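Eine Aquatinta-Fläche auf der Kupferplatte anlegen

15. Januar 2022 | Redaktion Werkstatt Linden 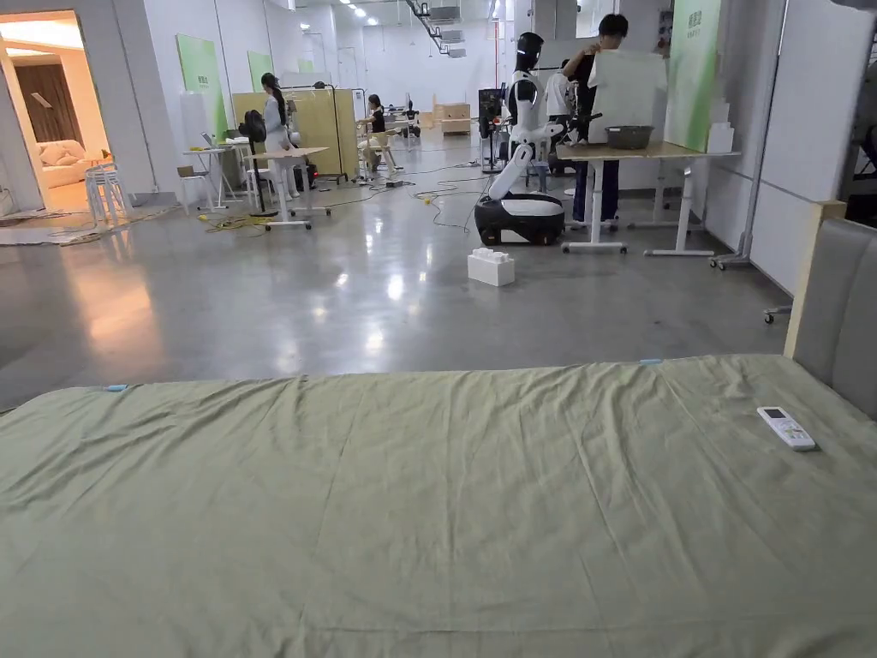
Olivgrünes Laken mit Falten, rechts eine weiße Fernbedienung.

Mit Aquatinta lassen sich in der Radierung Grautöne als Fläche ätzen. Man braucht eine polierte Kupferplatte, Kolophoniumstaub, Abdecklack und ein Eisenchloridbad. Beim Stäuben immer eine Staubmaske tragen.

1. Die Kanten der Platte mit der Feile abschrägen und die Oberfläche mit Schlämmkreide entfetten. Das Wasser muss als geschlossener Film ablaufen.

2. Kolophonium durch ein feines Gewebe aufstäuben, bis knapp die Hälfte des Kupfers bedeckt ist.

3. Die Platte von unten erwärmen. Sobald die Körner glasig werden, die Flamme wegnehmen und die Platte abkühlen lassen.

4. Rückseite, Kanten und alle Stellen, die weiß bleiben sollen, mit Lack abdecken.

5. Für den hellsten Ton 2 Minuten ätzen, abspülen, trocknen, diese Partien abdecken. Der mittlere Ton liegt bei insgesamt 10, der dunkelste bei 14 Minuten.

6. Lack und Harz mit Spiritus abnehmen und einen Probedruck auf feuchtem Bütten (300 g) ziehen.

Ist das Bad frisch angesetzt, vorher einen Teststreifen ätzen. Zu dunkle Töne kann man mit dem Polierstahl etwas zurücknehmen.

Zuletzt erschienen
Kaltnadel: Den Grat erhalten
Weichgrund mit Stoffen und Blättern
Mappe Haverford: Blätter richtig lagern

© Werkstatt Linden | Kontakt | Nach oben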